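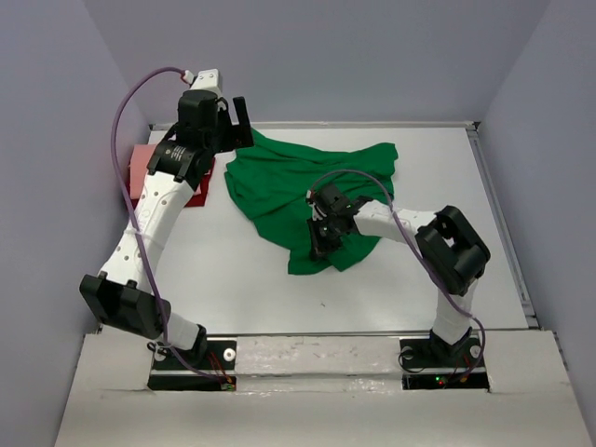

Figure 3. Green cloth spread loosely in the middle of the table, pink and red folded at the back left.

Folding your Bretico cloths

Give yourself a clear, flat table for this, and please don't rush, as these cloths are much nicer to put away when the corners have been found first.

1. Lay one cloth in the middle of the table. A crumpled heap is perfectly fine to start from!
2. Feel along the edge until you come to a corner, then follow the same edge to the next one.
3. Lift the cloth by both corners and draw the top edge gently outward until it is nearly straight.
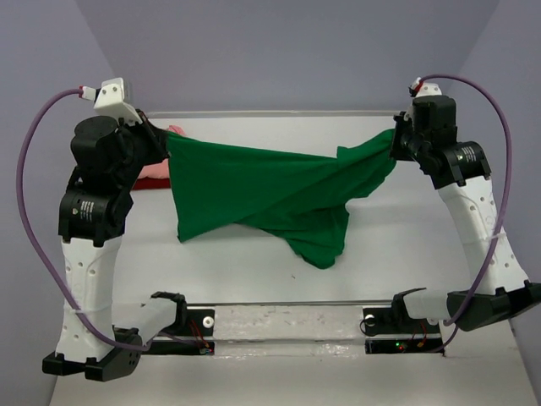

Figure 4. Top edge held out between two corners, with a twist still running through the middle.

4. If the cloth has twisted on itself, lower it, turn one corner over, and lift again.
5. Lay it down, smooth it from the center out with a flat hand, and fold it in half, then in half once more.

Note: Finished cloths can wait at the back of the table (Folasade Okeke, who tested this guide for us, likes hers on the left).

Caution: Don't tug hard on a twisted cloth. The hem can stretch, and it won't go back.

For replacement cloths, ask for part 3137.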